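Shared Table Workstations: Surface Layout and Return-to-Place Rules for Small Peripherals
Project report, Workplace Ergonomics and Design
Author: Jacobus Swanepoel
January 18, 2026

1. Background

The student lounge on the ground floor of the Pillay building is used for meals, group work and individual laptop work, often at the same table within one hour. Items brought for one purpose tend to stay out during the next. The project examined how a mouse and mouse pad can be kept usable on a table that also carries drinks and personal articles, and whether a simple layout rule would shorten set-up time.

The project was limited to the mouse, the pad and the objects that compete with them for surface area. Keyboards, chargers and seating were excluded. Table height was measured but not varied.

2. Definitions

Working zone: the area a seated user sweeps with the mouse hand while the forearm rests on the table or on a cushion.
Parked: the mouse is on the pad.
Unparked: the mouse is on bare tabletop.
Standing item: any cup, can, bottle or sign that can be knocked over.
Flat item: paper, cards, packets and sheets.

These terms were fixed before the trials. An earlier draft used "tidy" and "untidy", and the two graders did not apply the words in the same way.

3. Starting condition

The starting condition used for the layout work was an unparked mouse on a light wood top. The pad lay to the left of the mouse, with its raised wrist cushion at the narrow end. A cup with a lid and a tall green can were at the far side, and flat items were close to the pad.

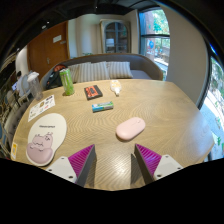

4. Method

Ten participants took part, all enrolled in the second year of the program. Each completed 14 trials. In a trial the participant sat down, brought the table to a usable state, and performed a pointing task in a browser window. The clock ran from first contact with the chair to first click on the target.

Three layout rules were compared:

Rule A. No instruction was given.
Rule B. The mouse is returned to the pad before the participant stands up.
Rule C. As for Rule B, and in addition all standing items are moved to the far half of the table.

The rule in force was printed on a card and read aloud once. Participants were not corrected during a trial. Trials in which the laptop failed to wake were discarded and repeated. Time was recorded with the Lavport logging utility. Pointing error was taken from the Hondunitz target task at default sensitivity.

5. Results

Rule B gave shorter set-up times than Rule A for every participant. The median under Rule A was 19 seconds and under Rule B it was 13 seconds. Rule C produced no further reduction in set-up time, although participants moved fewer objects before starting. Pointing error did not differ among the rules.

Under Rule A the mouse was left unparked at the end of most trials. Participants who left it unparked also tended to put flat items on the pad, and these had to be cleared by the next user.

6. Discussion
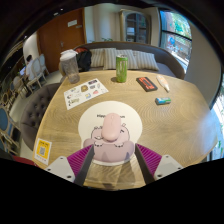

A rule that names a single object is easier to follow than one that names a class of objects. Rule B refers only to the mouse, and compliance can be checked at a glance. The round white pad with the cartoon pig meets it, with the pink mouse resting on the printed figure and its front pointing away from the near edge. The same table would satisfy most of Rule C, as the tall green can stands near the back centre. Rule C says nothing about flat items, so the sticker sheet to the upper left of the pad is permitted under all three rules. This is a gap in the wording, and two participants asked about it.

The shape of the pad deserves separate study. A pad with an integral cushion has a fixed orientation and must be turned to face the user. On a round table there is no straight edge to align it with, and several participants rotated the pad more than once before starting.

7. Limitations

All participants were right-handed. The second grader was absent for part of the data collection, and those trials carry one grade only. The lounge lighting was not controlled, and glare on the tabletop was noted in the log but not measured.

8. Further work

The trials will be repeated in April at the Gukberg campus library, where the tables are rectangular. Rule C will be reworded to include flat items. Left-handed participants will be recruited, and the pad will be placed by the experimenter at a marked position before each trial.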